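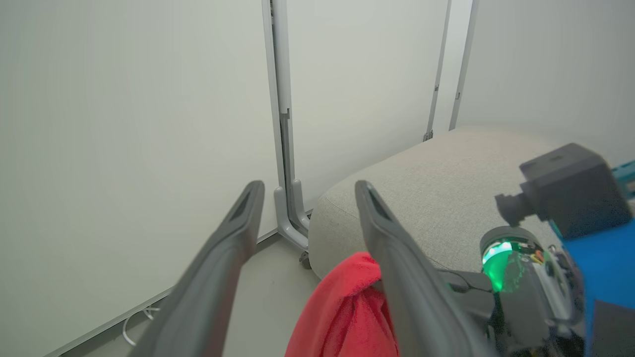

Wrist cam grasp segmentation fails on cloth near the finger
Istora forum > Perception and planning
Started Wednesday, July 11, 2018

treltex_user
Running the Treltex segmentation node on the wrist stream, Istora 22 branch. Pick target is a red cloth. The mask is fine from the pregrasp pose. Once the cloth gets close to the right finger, the mask splits in two and the grasp point jumps to the smaller blob. Planner then rejects the goal as in collision with the gripper. Logged 297 attempts, 39 ended this way. Is there a parameter for minimum blob size that I missed?

dkhull
There is, min_region, but that is the wrong fix. Your self-filter is cutting the cloth. It masks out the finger model plus padding, and anything soft lying against the finger goes with it. What padding are you using?

treltex_user
Default. I never touched it.

dkhull
Default is set for rigid parts. Drop it to the smallest value where the fingers still disappear from the depth image with the gripper open. Then check again closed.

parallax_b
Disagree. If you shrink the padding you get finger pixels leaking into the mask as soon as the joint state lags the image. We had that in April and it was worse than the split. Use color. The fingers are dark gray and the cloth is bright red, so a hue gate on the wrist image will separate them with no geometry at all.

dkhull
Works until someone hands it a gray towel.

parallax_b
Then retune. The question was about a red cloth.

dkhull
The lag is a timestamp problem. Fix it there. Interpolate the joint states to the image stamp and the leak goes away.

quietservo
Both of you are right for different parts of it. Close up, the finger bases are out of focus in the wrist view, so the visible edge is soft and won't match the model outline whatever the stamps say. I keep wide padding at the base and narrow at the tips. The Grustera filter takes padding per link, so you need to split the finger into two links in the description file. Ugly – but it holds.

treltex_user
Tried all three. Hue gate alone: no splits, but the planner still rejects goals near the right finger. Smaller padding with interpolation: 33 attempts, no splits. Two-link version would not load, complains about a missing inertia.

quietservo
Put a dummy inertia on the tip link. The parser in Zalewska does not accept a link without one.

parallax_b
The planner rejection is separate. Add the cloth to the allowed collision list for both fingers before the approach.

treltex_user
Loads now with the dummy inertia. Will rerun the full set with the collision entry added and post the log.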